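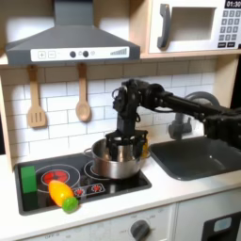
Section 4: Setting Up Your First Co-op Save

Birhane is a great game on your own, and it gets even better with a second player on the couch or across the country. This section takes you from a fresh install to your first shared camp. Set aside an evening if you can (Wednesday is when the community server posts its new seeds, so it's a fun night to start!).

Before you begin

Both players need the same version of the game. The version number is in the lower left corner of the title screen, and you want 3.21 or later, shown there as build 321. Older builds can see newer hosts in the lobby list but can't join them, and the error message just says "Host busy," which sent me in circles for a whole weekend.

You don't need to have finished the solo tutorial. I'd still play as far as the ferry landing, so that at least one of you knows how lanterns work.

Note: If you're coming from the April demo, your demo save won't carry over. Your key bindings and your character's look will.

4.1 Creating the world

1. From the title screen, choose Play, then Shared World, then New.

2. Type a name for the world. Keep it under 20 letters. Longer names work fine in the game but get chopped in the backup folder, and then you can't tell one from another.

3. Pick a starting region. You have three:

Bideleck: a rainy harbor town with easy fishing, lots of shops, and short nights. Start here if one of you is new.

Gusoser: high desert with ruins everywhere. Food is scarce and the music is fantastic.

Vanden: deep forest. You get wolves on the first night and the best crafting wood in the game.

4. Enter a seed, or leave the box blank for a random one. If you'd like one that I know is good, try 342 in Bideleck. You spawn on the hill above the harbor with the old lighthouse to your right, and there's an iron seam so close to the dock that you can be wearing real armor before the first sunset.

5. Set Difficulty to Traveler. You can raise it later from the camp menu, and you can lower it too, but lowering it turns off trophies for that world for good.

Caution: The Shared Death switch is on this same page, right under Difficulty, and it's easy to bump with the stick. When it's on, both players drop their packs if either one dies. Check it before you press Start.

6. Press Start and wait for the loading bar. The first load is slow, since the game is building the whole coastline. Later loads take only seconds.

4.2 Inviting the second player

1. Once you can move around, open the camp menu and choose Invite.

2. Copy the room code and send it to your friend. The code lasts for 9 minutes. If it runs out, choose Invite again and you'll get a fresh one.

3. Your friend picks Play, Shared World, Join, and types in the code. Capital letters don't matter.

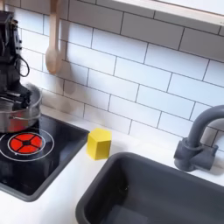 4. When the bell rings, a new player has arrived at the world's starting point, wherever you happen to be standing. If you've already wandered off to the caves, go back and meet them! A new player has no map until you hand over a copy, and the harbor streets look very much alike in the fog.

5. Open your pack, select the map, and choose Share. From then on, anything either of you explores gets drawn on both maps. This is my favorite thing in the whole game. You can be off picking berries and watch a river appear on the page because your friend just walked along it.

Note: For couch play, skip the code. Plug in the second controller and hold the right menu button until the screen splits. The split is side by side by default. Top and bottom is under Options, Display, and I like it a lot better for boat travel.

4.3 Settings worth changing on day one

The defaults are decent, but a few of them were clearly picked for solo play.

Camera distance: Turn it up to 130. In split screen the normal view is tight, and you'll miss things sneaking up behind you.

Loot: Set it to Separate. Each player then sees their own chest contents, and the arguing stops.

Pings: Turn on Color by Player. Otherwise every ping is white, and in the snow you won't see any of them.

Autosave: Leave this at Every Camp unless the host's connection is shaky. In that case, choose Every Ten Minutes and put up with the tiny hitch when it saves.

Voice: Try Nearby Only at least once. Voices fade as you walk apart and echo in the caves, and it makes the Gusoser ruins wonderfully creepy.
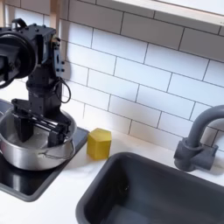
4.4 Backing up the world

The world lives on the host's machine only. The guest keeps their character and pack, but if the host's drive dies, the camp you built together is gone.

1. Quit to the title screen. Don't copy files while the world is open.

2. Choose Options, Saves, Open Folder.

3. Copy the folder with your world's name to a different drive or a cloud folder.

4. To restore it, put the folder back in the same spot and restart the game.

Caution: Never rename the folder. The game matches it to a name stored inside the save, and if the two are different, the world won't show up in your list.

Thanks to Fereshteh Tabrizi, who tested the restore steps on both console and PC and found that consoles keep the Saves page under Options, System.

Next: Section 5, Your First Night. Bring a lantern and two bundles of reeds.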